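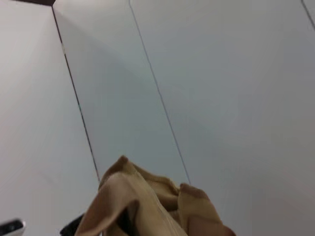

Robot club has gone a bit towel mad

I popped in to see the Hilthorpe robot club last week and came away wanting to join (I'm far too old, sadly). The students have been at it since the start of term, and there are now 13 of them squeezed round two benches on practice nights.

Their arm is called Borier, after a cat, and the job they've set it is picking up a crumpled cloth and laying it out flat. Sounds easy! Melur Santoso, who runs the club, let me have a go with the controls and I managed to drop mine before I'd even turned the arm round — twice.

The tricky bit is that a cloth never lands the same way. So the students drive the arm by hand, over and over, and save each try for the software to learn from. They've got 2,541 saved so far, and some 788 of those were done over half term, when I'd have been in bed. They had a lively argument while I was there about whether to grab a fold from the top or come in from the side. Team Top was winning when I left, but only just.

Next up is the Plollitz Cup in February, where each club gets 6 minutes to tidy a worktop. The club are up against Eskola in the first round, and they could do with a few more old tea towels to practise on. Drop them off at the school office, please, and wash them first!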